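Catalogue > Bedding and throws > Fleece-backed throws > Cesevero double-sided throw

Print this page | E-mail this page to a friend

Cesevero double-sided throw

We have stocked throws at Zollitgate long enough to distrust most of what is printed on their labels. The Cesevero arrived with a swing tag promising "hotel warmth", "cloud softness" and a better night's sleep. I can't vouch for any of that. A throw goes over your knees or across the end of a bed, and if you sleep badly it will probably not be the throw's doing.

What can be said for it is plainer. One side is knitted, the other is a long pile, and the two are stitched together right across the middle as well as at the hem. Cheaper ones are only joined at the edge, and after a few washes the layers part company and you end up with a sort of bag. Agnes Imrie in our returns room had 27 of those back in one December, from a maker we no longer buy from.

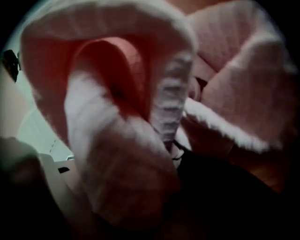 Washing is where I would be careful. The maker says 40 degrees and a tumble dry on low. Wash it at 30, leave out the softener and hang it over a rail. We put one through the dryer on the low setting and the pile came out matted in patches. Brushing brought most of it back – not all. Dimitriou, who import it, say our dryer runs hot. Perhaps it does. So do a lot of people's.

It will shed at first. Shake it outdoors before you use it and keep it off dark trousers for the first couple of weeks.

The maker also calls it "all-season". It is too warm for July and not warm enough to replace a duvet in January. The Fleltlow wool blanket is better in a cold room, though it costs more and some people find it scratchy.

Item no.: 742
Care: machine wash (see our note on temperature)
Guarantee: 2 years on seams, none on pile
Price: £77, delivery extra

Is it worth £77? On the stitching, just about. If you only want something for the dog's end of the sofa, buy a cheaper one and wash it as often as you like. Colours vary a little between batches, so order together if you need a pair. Wian Moodley on the order desk will check that both come from the same delivery, provided you ask before we pack them.

Page last checked 2022-02-27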